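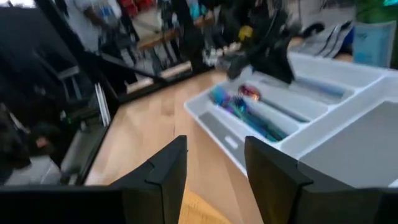
Range-couverts Horgan, blanc
Réf. 928
Marque : Trustura
Catégorie : Cuisine > Rangement > Intérieur de tiroir

Présentation

Bac à couverts à compartiments longs et parallèles, complétés sur un côté par une section large et profonde. Se place dans un tiroir, ou directement sur une table ou un plan de travail. La lèvre avant, plus large que les autres bords, sert de prise pour sortir le bac du tiroir lorsqu'il est chargé.

Le modèle Horgan remplace l'ancien bac Hatinton, retiré du catalogue en octobre. Les accessoires du Hatinton ne se montent pas sur le Horgan.

Caractéristiques

Matière : plastique
Couleur : blanc, parois intérieures gris très clair
Longueur hors tout : 500 mm
Hauteur hors tout : 95 mm
Épaisseur du fond : 3 mm
Façade : panneau rectangulaire gris en retrait, avec fente oblongue moulée
Finition : lisse à l'intérieur des compartiments
Montage : aucun
Conditionnement : à l'unité, sous carton

Compartiments

Les compartiments longs reçoivent les couverts de table posés à plat, dans le sens de la longueur. Un jeu de couverts de même modèle se range en faisceau dans un seul canal, manches du même côté. Les ustensiles plus longs (cuillère de service, spatule étroite) vont dans un canal séparé pour ne pas gêner la prise des couverts courants.

La section large convient aux pièces qui ne tiennent pas dans un canal : fouet, ouvre-boîte, râpe à main, pinces. Vérifier que rien ne dépasse du bord supérieur avant de refermer le tiroir.

Les cloisons sont fixes. Elles ne se déplacent pas et ne doivent pas être découpées.

Façade

Le panneau gris est situé sur la face avant, décalé vers la gauche. La fente oblongue reçoit l'étiquette rigide Trustura (vendue séparément). L'étiquette se glisse à la main, sans colle. Le bac s'utilise aussi bien sans étiquette.

Installation dans un tiroir

1. Vider le tiroir et essuyer le fond.
2. Mesurer les dimensions intérieures utiles, coulisses et fixations de façade comprises. Une profondeur intérieure légèrement supérieure à 500 mm est nécessaire pour une mise en place sans forcer.
3. Contrôler la hauteur libre entre le fond du tiroir et la traverse du meuble. Elle doit dépasser 95 mm.
4. Poser le bac lèvre vers l'avant.
5. Ouvrir et fermer le tiroir à vide, puis chargé.

Sur un fond de tiroir très lisse, un tapis antidérapant mince peut être ajouté sous le bac. Tenir compte de son épaisseur au point 3.

Utilisation hors tiroir

Sur un plateau en bois verni ou huilé, soulever le bac pour le déplacer. Des grains de sel ou de sable coincés dessous peuvent rayer la finition du meuble. Ne pas poser le bac sur une plaque de cuisson, même éteinte.

Couverts compatibles

Inox poli ou brossé, inox coloré, manches en plastique ou en bois. Pour les couverts à revêtement irisé, éviter de mélanger dans le même canal des pièces à arêtes vives (couteaux à dents, économes), qui marquent la surface par frottement. Ranger les couverts secs. L'eau retenue au fond des canaux laisse des dépôts calcaires visibles sur le plastique clair.

Les couteaux de cuisine ne se rangent pas dans ce bac sans protège-lame.

Entretien

Lavage à la main, eau tiède et liquide vaisselle. Pour les angles des compartiments, utiliser une brosse souple. Pas d'éponge abrasive, pas de solvant, pas de poudre à récurer. Les traces de calcaire partent au vinaigre blanc dilué, suivi d'un rinçage. Lave-vaisselle déconseillé : la chaleur du séchage peut voiler le fond.

Contenu du carton

Un bac Horgan blanc
Une notice de pose

Couverts, ustensiles et étiquette non fournis.

Livraison et retours

Expédition depuis l'entrepôt de Stevenmont. Le bac est repris s'il est propre, sans rayure et dans son carton d'origine. Les demandes de retour se font depuis l'espace client, en indiquant la référence et le motif. En cas de choc constaté à la réception, conserver l'emballage et joindre des photos du carton fermé et du bac.

Questions techniques : Eoin Foley, service produits Trustura, par le formulaire de contact.

Fiche mise à jour le 15 janv. 2026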